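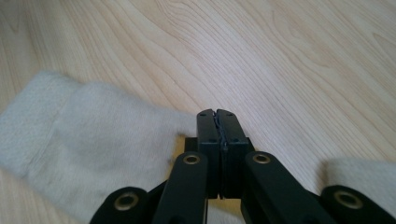
Gripper upkeep, Nateck hand-held pair

Check the brass bushings in the linkage every 200 cycles. Remove lint from the finger seam.
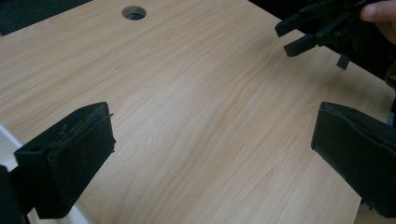 Padded fingers open over the desk, second gripper at upper right.

Replace pads when the edges fray. Log pad colour and batch in Stukevska, sheet 17.

Route cables clear of the wrist
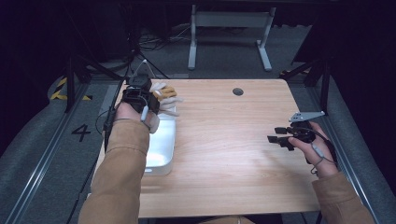 and leave slack at the elbow. Zero the jaws fully closed; error 982 means the zero was lost.
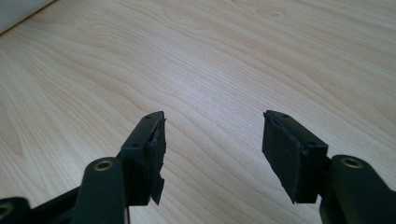

Torque finger screws in 10 steps. Last revised Feb 11, 2019.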